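8/16/09

Still no sheets on the bed, I know, I know. We've been in the new place at Urstead long enough that I should have got the bedroom sorted, but the bed linen is in a box marked "kitchen misc" and I only found that out last night. So for now it's the bare mattress, quilted top and all, and I've been using it as one giant sorting table. Everything small that turns up gets put down near the edge and then it either goes in the white basket on the floor or it sits there until I get cross with it.
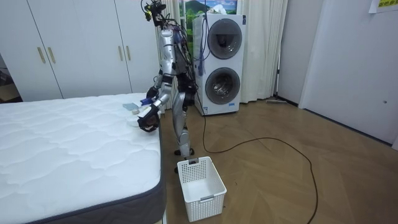

*Bed as table, basket waiting. Wooden floor still my favourite thing about this room!*

I got the idea from Markos, who moved three times in one year and swears by having one flat surface per room and one basket per surface. Anything that belongs somewhere else goes in the basket, and when it's full you walk it round the house. I do like a basket with holes in the sides - you can see what's in there without tipping the lot out (my old lidded one was basically a sock graveyard).

The wardrobe is the other big win. It's white, it's tall, and it has those long gold-coloured handles that I wasn't sure about when we came to view and now completely love.
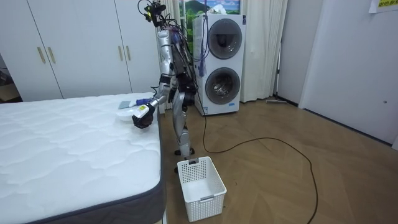
My plan is coats at one end, jumpers in the middle and then all the odd bits that never had a home in the old flat, and I'd like it finished before Ott comes to stay in November. He's been promised a proper bed with a proper sheet on it, so I'd better go and dig through kitchen misc. If anyone knows a good way to stop jumpers sliding off a shelf, leave me a comment!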